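Lists > flestska-data > Collecting > Thread: Drawer and box set, first batch

Date: 22/03/2019
Subject: Re: Drawer and box set, first batch

Hi all,

Replying inline, and thanks for the quick read of the upload notes!

> We pulled the first batch onto the Allside machine and the loader is
> happy with it. Two questions before we train. Are the wrist views
> meant to be this tight? And do you want the clutter left on the table,
> or should we ask for a cleaner setup in the next round? Our old Nokon
> set was all bare tabletops and the policy got lost the moment
> a mug showed up.

Yes to tight. The wrist camera sits close, so the fingers fill a good part of every picture, and I love how much you get of the last few inches before a grasp. That's where our earlier policy was weakest, by a long way.

And yes, please keep the clutter! Bowls, cups, boards, toy food, all of it. I want the model to learn that the red drawer front with the wooden knob matters and the cutting board beside it doesn't, and it can only learn that if the cutting board is there. Two views so everyone is talking about the same thing: 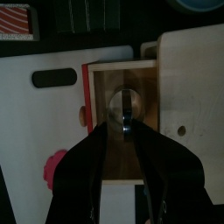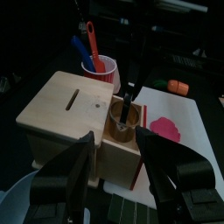

Wrist views: gripper over the open drawer (first), wooden box with the slot in its top (second).

On numbers, we're at 3,080 episodes. I threw out 58 where the recording stopped early, and another 37 have a label I don't trust (mostly "open" and "close" swapped, my fault, I was typing too fast). Those 37 are in a separate folder if anyone feels like relabeling them.

One request for the people driving: please vary where the gripper starts. I went through a run of 51 episodes last night and nearly all of them come in from the same side. Start high, start low, start off to the left, and if you miss a grasp, keep recording and try again. The recoveries are gold for us.

The Sharifi loader still wants the old folder names, so run the rename script first or it will skip the box episodes without a word. I'll fix that before the May round.

Really pleased with how this is shaping up. Keep them coming!

Recent in this list
- Rename script, second try
- Label sheet: open, close, lift, place
- Syncing two wrist cameras
- Storage on the Allside machine
- Which toy food to keep for May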